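Budgeting for a second pair of hand-held grippers – what am I forgetting?

Posted by Pronuvent

Hello everyone! I've been asked to put together next year's equipment request for our little manipulation lab, and it's due in September. We work with power strips and cords on a tabletop, and I'd love to add a second pair of grippers.

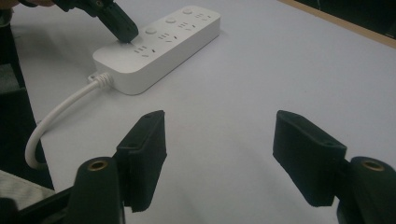
The quote I have is for the pair only, and I'm nervous that the small stuff will sneak up on me. What do you all set aside for spares?

Helju Sepp

Oh, I've been there! Put in a line for finger pads, one for cables and one for wrist straps, and keep them apart from the main quote – ours got trimmed when it was all one lump. I plan on 20 percent of the purchase price for wear parts, and 25 if students are using them.

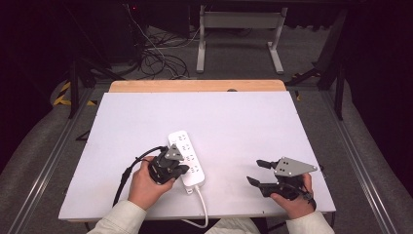 And please do budget for table time too. Two people can't share one bench nearly as happily as you'd think, so a second table went on my list right after the grippers. 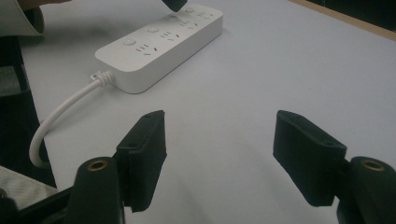

Power strip with three switches, cord off to the left

Omport

Pads. Buy 50, they're cheaper by the bag.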